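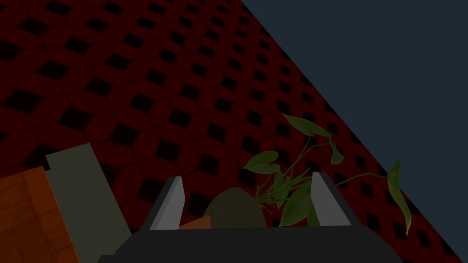

Priltness race wax, cold blend
Glide wax for alpine and nordic. Block or liquid. Same recipe in both, the liquid just goes on faster.

In stock, ships in two days. Blocks only in the big size until February.

Temps
Best on new or wind-packed snow from 14 to 28 F. Warmer than that, get the Sutero blend, also on this site. Old icy snow eats it quicker, so bring the cork and re-do between runs.

How to put it on
Clean base first. Brush, wipe, let dry.
Block: drip and iron, keep the iron moving. Smoking = too hot, turn it down. Let cool all the way, scrape, brush nylon then horsehair.
Liquid: shake it. Thin coat, wait till dry, cork, brush. Don't put it on in the lift line, it needs time.

Downhill and super-G skis - do three layers the night before. Slalom, one is plenty. Most kids racing club gates wont feel the difference past two.

Sizes
Small block, good for a weekend
Club block, team use
Liquid with felt top
Travel kit: small block, cork, plastic scraper. No iron, sorry, people keep asking.

No fluoro in any of it. Legal wherever fluoro is banned. Check your own race notice anyway.

Who uses it
Krešimir Kadrić tunes with it at the Peixoto night series. Ankica Stojanović raced on the cold blend all last season, says it's slow for the first few gates if you skip the last brushing. She's right, so brush.

Care
Keep liquid upright and away from the stove. Blocks last for years in a drawer. Goes a bit pale on the outside, still fine.

Club orders
Ask for Boris Trajkovski in the Bokomum shop, he does the club prices. Email is better then phone. Returns OK if the wrapper is still on.

Page updated Jul 26, 2022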